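12/16/21, finish tests, Dollonton bench

Second coat of the Bresura oil went on the knotty offcuts this morning. Sanded back first with 3000 grit, dry, wiped with a lint-free rag. The knots still drink more than the wood between them. Humidity in the shop read 63 percent. 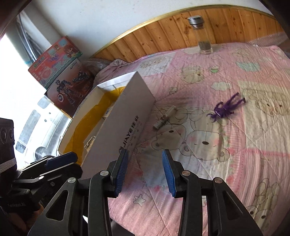

Fusix sample is still tacky at the end grain, same as in November. I'd leave it out of the next batch. Jasińska wax not opened yet.

To do: cut 2 more test strips, label the backs in pencil, order rags. Whoever used the small clamps, please put them back on the rail.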